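Durkard Forums > Paper, Card & Board > Show Your Builds

Slot-together cardboard shelter for small plushies (no glue!)

tabfold_mel
Okay I have been at this for most of January and I finally have one that stands up by itself. It's a little open-front shelter for a round plush, cut from plain corrugated, and everything goes together with slots and tabs. No glue, no tape. I got the idea from the Zisum display stands people were posting last year, except those are acrylic and I had a closet full of shipping boxes.

The roof is one flat rectangle and I made it overhang at the front. I love the overhang! My first one had the roof flush and it looked like a shoebox on its side.

grainwise
Which way do your flutes run on the side walls? If they're horizontal it'll sag by spring. Ask me how many shelves I've lost that way.

tabfold_mel
Vertical on the walls. I learned that one on build number two, which folded up overnight with a stuffed penguin inside (the penguin is fine).

Homano_attic
Love this. But I'd glue it. Tabs loosen every time you move the thing, and you WILL move it, because you'll want to dust. A thin line of white glue inside each slot and it's solid for years.

grainwise
Disagree with Homano_attic. Glue makes the slot edges swell and then they never sit square again. Cut the slots a hair narrower than the board and let the cardboard squeeze itself. I have a Kikuchi-pattern box I've taken apart 17 times and the joints are still snug.

Homano_attic
Snug for you maybe. I have a cat.

pinknoise600
What did you do for the floor? Bare cardboard sheds little brown crumbs on anything light colored, at least mine does. I ended up lining everything with felt, but felt collects lint like crazy so I'm open to ideas.

tabfold_mel
Glossy white sheet, cut a touch oversize and trimmed down until it dropped in. It wipes clean and it bounces light up onto whatever's sitting in there. Pics!! I had the pink lights on, sorry not sorry, I think it looks so good like that.

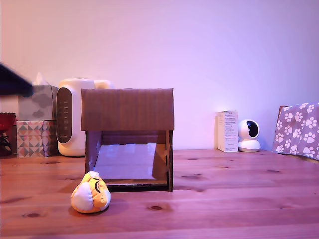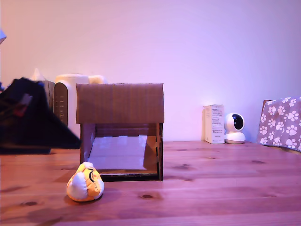
Getting the roof to lie flat was the hardest part of the whole build, and I'm still not totally happy. My boxes had been stored folded, so every big piece had a bend in it somewhere, and I went through four sheets before I found one I could live with. I do like how the plain brown roof looks against that white floor, it makes the inside seem lit up even though there's no light in there. The little orange and white guy is parked out front for now because I keep fiddling with the walls. Next version gets a taller opening.

pinknoise600
Oh that floor is great. Way brighter than my felt. Stealing this tonight.

grainwise
Nice work on the tabs. I'd still take the overhang back a bit, to my eye it's heavy for the size of the walls.

tabfold_mel
Nooo the overhang stays! It's a porch!

Homano_attic
Overhang is the best part, leave it alone. Still think you should glue it though.

pinknoise600
Any chance you'd share the pattern? I can print on regular letter paper and tape the sheets together.

tabfold_mel
Yes, it's all pencil on graph paper right now but I'll redraw it neatly and put it in this thread. Give me until the weekend. I want to fix the back wall tabs first, they're a pain to get in without creasing.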